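Plostbridge shops to charge for plastic bags from the end of the month

2019-01-18

Shops and market stalls in Plostbridge will start charging for plastic bags on 30 January, after traders in the town centre agreed to a joint scheme.

The charge will be 10p a bag and will apply to every size, including the small clear ones used for fruit, sweets and loose screws. Larger stores in the town already charge for carrier bags at the till. Most of the smaller shops have handed them out free until now, as have the stalls in the covered market.

A total of 90 businesses have signed up. They include the greengrocers and both bakeries on Mill Street, the hardware shop Tristov and the stationer Brurkix, which has two branches in the town. Bags for raw meat, raw fish and prescription medicines will stay free.

The traders' association carried out a survey of shoppers before Christmas and received 2,842 replies. Most people who answered were in favour of a charge, provided that it was the same everywhere and that the money stayed in the town. The most common complaint was that paper bags split in the rain, and several stallholders made the same point at the meeting where the scheme was agreed.

Clear plastic bags are among the hardest items for the town to deal with once they have been used. They cannot go in the green household bins, and the recycling centre on Station Road takes them only if they are clean and empty. Bags with food, labels or till receipts left in them go out with general waste.
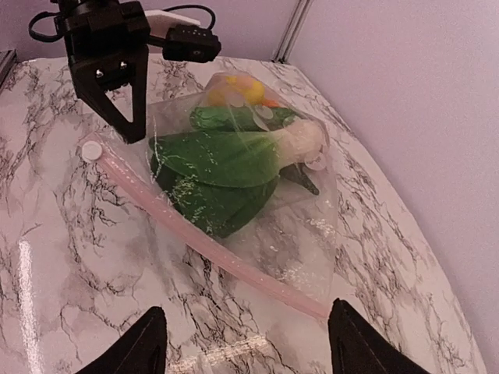 Where the money will go

Each shop will keep a note of the bags it sells and pass on the takings every three months. The first £1,000 will pay for new litter bins along the river path between the footbridge and the playing field. After that, schools and clubs in the town will be able to apply for small grants. Forms will be kept at the library and at the market office.

Shops can take a penny from each bag to cover the cost of signs and till changes. A few have said they will not bother.

What shoppers should bring

Customers can use any bag or box of their own, and the greengrocers will weigh fruit and vegetables loose. The bakeries will put bread straight into a cloth bag if asked. Customers at the cheese and deli counters may bring a lidded tub, which will be weighed before it is filled.

Cotton bags supplied by Tran, a printing firm on the Eastfield estate, will be on sale in the market for £1.50. A limited number will be given away at the library on the first morning of the scheme, one to each household.

Posters went up in shop windows this week. Stallholders who have not yet joined can still do so at the market office, which is open from 9am to 1pm. The scheme will be looked at again after a year, when traders will decide whether to keep the charge at 10p.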